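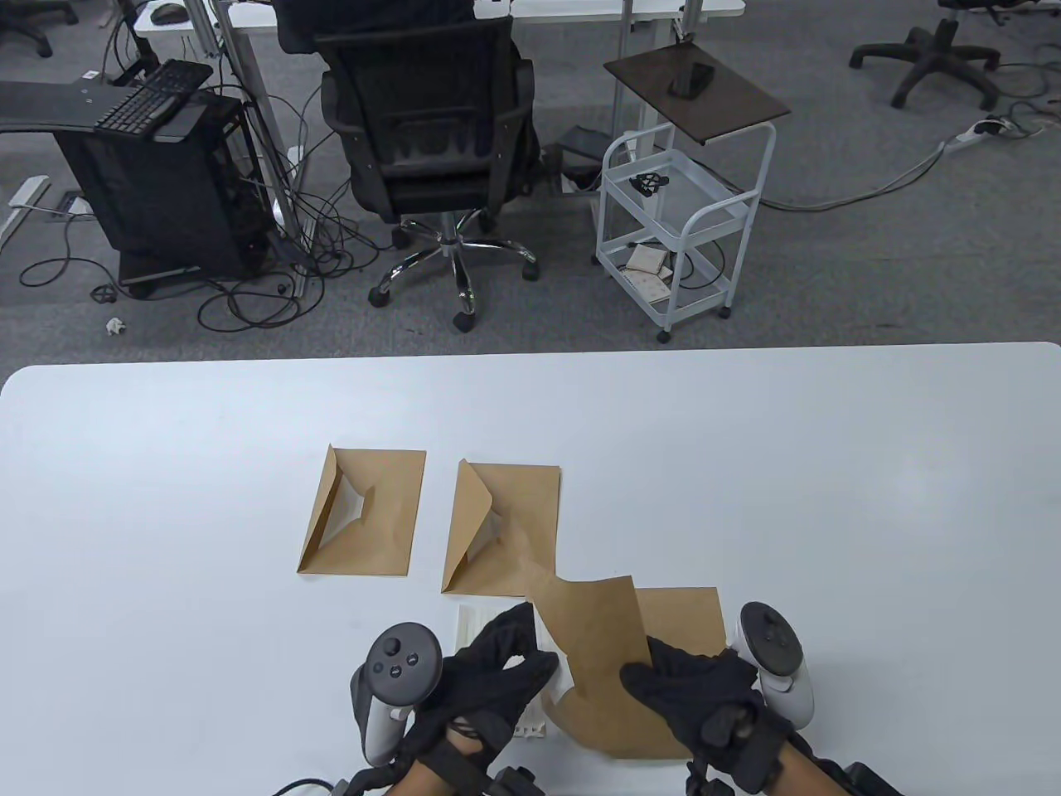 What does a student robotics team do before its robot can learn a new job?

Team members do the job themselves, many times over, and record how their hands move. A robot that learns by copying needs plenty of good samples to copy from, and somebody has to make them!

Chapter 5
Teaching by Showing

In Chapter 4 you wrote a program for the Roronside arm, one step at a time. Move to this point. Close the fingers. Lift. If you did the lab, you know how well that works for a wooden block, which sits still and keeps its shape. Now try to write the same kind of program for folding a sheet of kraft paper. Where is the corner after the first crease? How hard do you press? What if the sheet springs back open while you reach for the other side? You could fill a notebook with rules and still miss the one you need.

That puzzle is the heart of this chapter, and it is one of the most exciting parts of the whole course. We follow the Mullgate robotics club as it gets ready for the paper event at the Trekolau student meet. In this event, a robot must fold a flat sheet into a simple envelope with a pocket. Teams may use any method they like. The Mullgate students chose learning from demonstration, where a person does the task and a computer records the motion.

Their setup is one you can understand right away. The person folding wears gloves and has a VR controller strapped to the back of each hand. The controllers report where the hands are and which way they are turned, and the fingers stay free to pinch and crease. Each fold from start to finish is called an episode. The club set itself a goal of 100 good episodes before the first training run, and it had 77 by the end of June. (Folding that much paper gives you strong opinions about paper!)

You will notice as you read that people do not fold the same way twice. One student creases with a thumb, another with the side of the hand, and a third flips the sheet over halfway through. Is that a problem or a help? Keep your own guess in mind until Section 5.3, where we compare a model trained on one person's folds with a model trained on everyone's.

Words to know
demonstration, episode, tracking, training run, variation

Before you begin
Take one sheet of paper and fold it into an envelope with a pocket. Do it slowly. Then write down every move your left hand made. Most people find that they remember the right hand well and the left hand hardly at all, so try it a second time and watch the quiet hand. Bring both lists to class on Tuesday. You will need them for the Tetteh motion chart in Section 5.1.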